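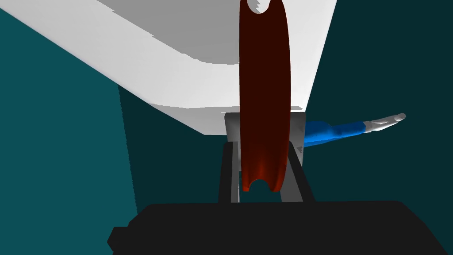
November 11, 2020
Notebook, Caltent build team

Stockdale port, save corruption. Picked up from yesterday's stub. Publisher side (Vosenent) wants a yes or no on the January patch, so this comes before the lighting work.

Ran the autosave loop on build 733, 200 cycles, console kit. 25 bad files. All of them fail the checksum on the inventory block; the quest block is clean every time.

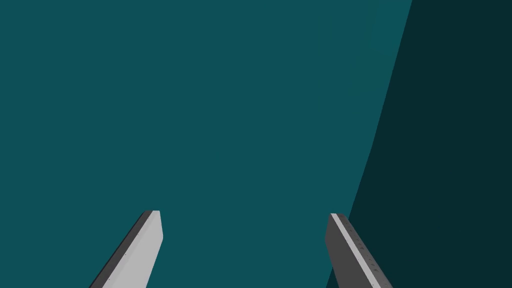
Same loop on the PC build, no failures. Difference is the write buffer. The port flushes on level unload, and the inventory thread can still hold the lock at that point. Added a wait with a 300 ms timeout. Crude, but it separates the two cases. Rerun is going now on the second kit.

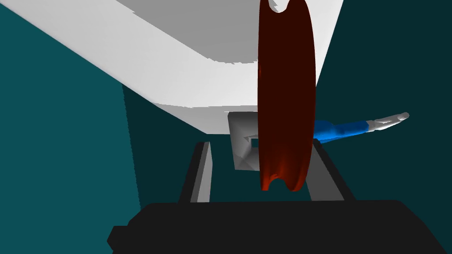

Revwood middleware: their serializer pads structs differently on console. Not the cause here, as far as I can tell, but old saves will not load across platforms until it is fixed. Ticket opened, low priority unless Vosenent still wants cross-save.
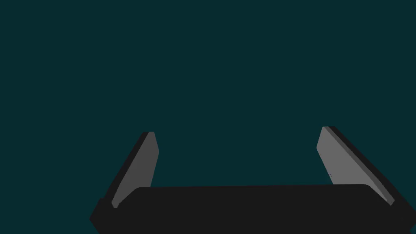 Fallback if the rerun fails is to move autosave off the unload path and write at checkpoints only. Design will object. For the bare repro level I want the background as plain as the flat dark teal behind the gripper, no props or geometry, so nothing streams in during the write. Keep the player inventory full.

To do: pull lock timings from the rerun, diff the bad files against each other, check whether the manual save shares the flush call.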